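Subject: Re: [oldhouses] Floor paint for a narrow hallway, and what to do about the sound

Hello all,

I read the list since two winters but I write seldom, so please excuse me if my answer is too long. The question about the hallway is close to me, as I fought with the same kind of hallway in our house in Wisach.

The earlier message said:

> We have a long hallway on the ground floor, stone walls under plaster,
> old cement floor. I want to paint the floor and put tile on the wall on
> one side because the children and the dog make it dirty. My husband is
> afraid that it will sound like a swimming pool. Also the cement makes
> white powder in spring. Can I paint over it if I brush it away first?
> And does anybody have an opinion on color? I would like something that
> is not gray.

I will begin with the powder, because I think it is the most important part and you put it almost at the end.

The white powder is salt. It comes up with water out of the ground, the water goes away into the air and the salt stays on top. If you brush it and paint over it, the salt will come again under the paint and lift it. I did precisely this in the first year. I brushed, I vacuumed, I put on two coats of a good floor paint, and I was very proud until March. Then there were small blisters along the outside wall, and when I pressed one with the finger it opened like an egg shell.

So before you buy anything, please make the test with the plastic sheet. Cut a piece of clear plastic, lay it flat on the cement and tape down all four sides well. Leave it two days, longer if the weather is dry. If you find drops under it or the cement has become dark, the floor is still giving water. Make it in several places, near the outside door and also in the middle. In my house the middle was fine and the end by the door was terrible.

If the floor is wet, paint will not solve it. In our case the reason was outside. The gutter emptied beside the step and the ground sloped toward the house. We moved the downpipe and dug out a strip of 57 centimeters along the wall, filled with gravel. After this we waited one whole heating season with the bare ugly cement. It was boring, but the blisters did not return.

About the paint itself. I used first a one-part product and later a two-part product from a small maker named Kistora. The two-part is harder and it has a strong smell, you must open both doors and sleep somewhere else if you can. It also has a short working time after mixing. In a narrow hallway you should start at the far end and paint backward to the door where you want to come out. I know everybody knows this. I still had to climb out through the pantry window.

For the color, my opinion is that a clear, calm color on the floor is kinder to a narrow hallway than gray. With gray, the floor and the shadow become the same thing and you feel you walk in a tunnel. Blue and green tones go well with white walls and with a door in natural wood. When we were deciding I kept a picture like this one on the computer for many weeks:

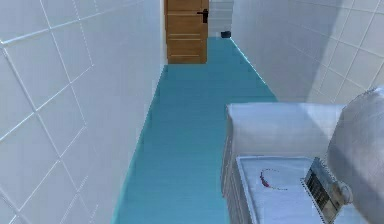 Large white tiles, teal floor, wood door (rendering)

You must think that such a picture has no boots and no dog. In a real house every crumb is visible on a floor of one flat color. We chose finally a blue that is one step darker, and I threw a little of the colored flakes in the wet paint near the entrance, where the dirt is worst. It hides a lot. Please ask for the anti-slip powder also, the fine one. The coarse one eats the mop.

Now the tiles. I would go only to shoulder height on the side where the children run, and leave lime plaster above. My reason is again the water. If the wall is stone and you cover it completely with glazed tile, the damp looks for another way and goes up. Our neighbor tiled to the ceiling and now has a dark line in the bedroom above. Perhaps it has another cause, I am not a builder, but I would not take the risk. With large tiles you have fewer joints to clean, but the wall must be very flat, and an old wall is never flat. We had to even out so much that the hallway became narrower on one side. If your wall has a belly, take smaller tiles. Use a light gray grout also with white tiles, since pure white grout is yellow after the first year at the height of the hands.

Then the sound. Your husband is right, I am sorry. Hard wall, hard floor and a long narrow shape make an echo, and a barking dog in it is not pleasant. What helped us, in the order of how much it helped:

A runner of thick wool, with a felt under it. Leave a gap on both sides so the floor color is seen and the cement can dry. Do not use a rubber mat under it on an old floor, you will have a wet shape under it in summer.

Coats. We hung an open row of coat hooks on the plaster side, and the winter coats swallow more noise than I could believe. In summer, when the coats are away, we hear the difference immediately.

A curtain before the outside door, heavy, to the floor. It is also good against the draft.

I tried also a foam panel on the ceiling and I took it down again. It looked like an office and it collected spiders.

For money, I can give only my own numbers. The floor paint with primer was 200 and the runner was 150, in euros, second hand for the runner. The tiles were left over from the bathroom of my sister, so this I can not compare. The gravel work we did ourselves and paid with our backs.

One more point about the old door, if you have one in wood. Do the floor first and the door after. I had sanded and oiled ours before, and the primer made small spots on the bottom panel that I could not remove without sanding again. Also check that the door still opens when the floor has become thicker. With paint only there is no problem, but if you level the cement first you may need to plane the door from below.

Somebody wrote last month that the Zatora sealer can be used on damp cement without waiting. I have read the sheet that comes with it, and as I understand it the floor can be a little damp from cleaning, but it is not meant for water pressing from the ground. If someone has had it on a ground floor for more than one winter, I would be very interested to hear, also if the experience was bad.

Please write to the list what your plastic test shows, and from which side of the house the water comes. If the powder is only in spring and only near one wall, I would look first at the gutter.

With kind greetings from Wisach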